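PLILLOVSTEAD, 2024-01-14 — Rastov Play Barn reopens its toddler floor this week, 800 square feet larger and with a cafe that parents can see out of.

The old floor closed in November after the ball pit, by general agreement, had done enough. Its replacement holds 4,000 balls, a low slide and a crawl tunnel built by Akbari to a width that most grandparents will regret.

"We asked families what they wanted and they said chairs," said owner Sheila Bloxham. "So there are chairs — with backs."

Under-fives sessions run every morning. Annual passes bought before the closure have been extended to cover the lost weeks, and holders don't need to do a thing. Socks remain compulsory for all ages.

Press contact: Colin Lambert, Rastov Play Barn, extension 851. 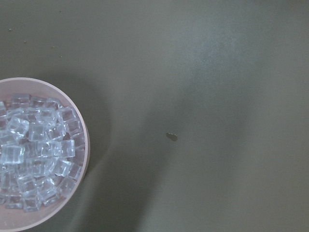
A pink bowl filled with clear cubes.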